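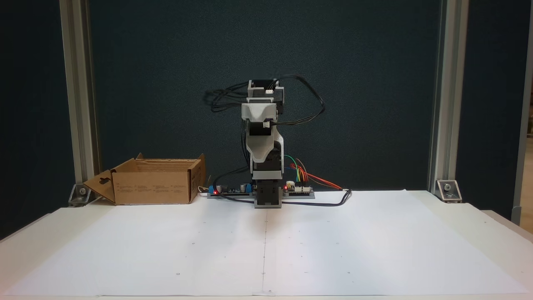
Desktop arm with its control boards and wiring, Colta Workshop, Kinham

Bench and Stores Assistant
Colta Workshop, Kinham
Reference: 2439
Hours: Part time, four days per week
Contract: Fixed term, one year, with the possibility of renewal
Reports to: Veronika Szűcs, Workshop Manager
Closing date: 16 October 2019

About the position

Colta invites applications for the position of Bench and Stores Assistant at its workshop in Kinham. The successful applicant will be responsible for the daily order of the work tables, the care of small electronic parts and cables, and the packing and unpacking of equipment that moves between the workshop and its storage room. The position is open to persons at the beginning of their working life as well as to those returning to work or changing occupation.

The workshop supports staff who build and test small desktop equipment. Much of this equipment is made of printed plastic parts, motors, circuit boards and a considerable amount of loose wiring. Tables are shared, and a setup is frequently left in place by one person and continued by another. The Assistant ensures that each table is fit for use at the start of the day and that parts can be found when they are asked for.

The position was formerly combined with that of Shipping Clerk. The two have now been separated, and outgoing customer shipments are not part of the duties described here.

Main duties

The Assistant will:

Clear, wipe and reset the shared work tables at the beginning and end of each working day, following the table plan kept by the Workshop Manager.

Sort jumper wires by length and color and return them to the labeled drawers. Wires with damaged ends are to be set aside for repair or disposal.

Coil, tie and tag power and data cables. Cables in use on a table are not to be unplugged or moved without the agreement of the person whose name is on the table card.

Check that boards showing a power light at closing time are listed on the overnight sheet, and report to the Workshop Manager any that are not.

Unpack deliveries, compare the contents with the packing slip, and enter them in the stores register (Todum). Previous experience with Todum is not required.

Pack equipment for storage in cardboard boxes of suitable size, with padding and a contents label on the short side.

Flatten and remove empty boxes. Boxes in good condition are kept for reuse on the lower shelves of the storage room.

Keep the supply of connectors, screws, cable ties, tape and labels at the levels shown on the shelf cards, and prepare the monthly order for approval.

Take part in the full stores count, held once a year in December. Leave cannot normally be granted during the week of the count.

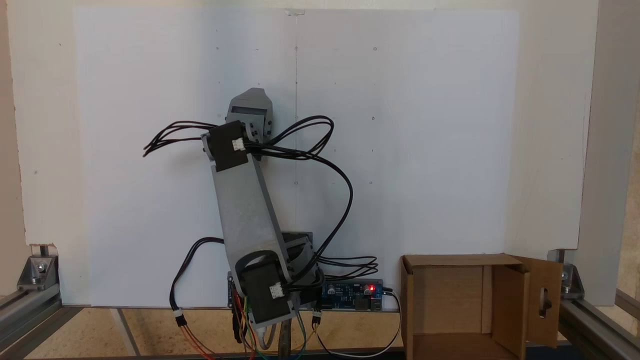 Shared work area with an arm, cabling and an open cardboard box

Working conditions

The work is carried out indoors, partly standing and partly seated. The Assistant will handle small parts for long periods and will be expected to lift and carry packed boxes. A cart is provided for heavier items. The storage room is on the same floor as the workshop and is reached without stairs.

Safety glasses are supplied and must be worn wherever the signs require them. Long hair must be tied back and loose sleeves secured at the tables. Food and drinks are not allowed in the workshop or the storage room; a staff kitchen is available across the hall.

Requirements

Applicants must:

Be at least 18 years of age on the first day of employment.

Hold a high school diploma or an equivalent certificate.

Be able to read and write English well enough to complete labels, registers and short handover notes.

Be able to tell wire colors apart reliably, with or without corrective lenses. Applicants who are uncertain on this point are encouraged to contact the workshop before applying, as labeled alternatives can be arranged for many tasks.

Have a careful and orderly manner of working.

The following are considered an advantage but are not required: experience in a stockroom, library, laboratory or repair shop; basic soldering; familiarity with common connector types. Applicants are not expected to design, program or operate the equipment on the tables.

What is offered

The selected applicant will receive an hourly wage according to the Colta pay scale, grade 4, paid vacation, and a training allowance of up to 2000 dollars for the year of the contract. The allowance may be used for courses at the Virág Training Center or another approved provider. An introduction period of three weeks is provided, during which the Assistant will work alongside Bence Katona, Senior Bench Technician.

Application procedure

Applications must consist of a letter of no more than one page, a current résumé, and the names of two persons who may be contacted for a reference. The reference number given at the head of this notice must appear on the letter. Applications may be left at the front desk in a sealed envelope or sent by mail to the Workshop Manager, Colta Workshop, Kinham. Incomplete applications will not be considered.

Selected applicants will be invited to an interview and a short practical exercise. The exercise consists of sorting a tray of mixed parts and packing one box from a written list. No preparation is needed, and the result is discussed with the applicant on the same day.

Questions regarding the duties may be directed to Bence Katona. Questions regarding the contract, pay or workplace adjustments should be directed to Veronika Szűcs. All applicants will be notified of the outcome in writing. Application materials are not returned.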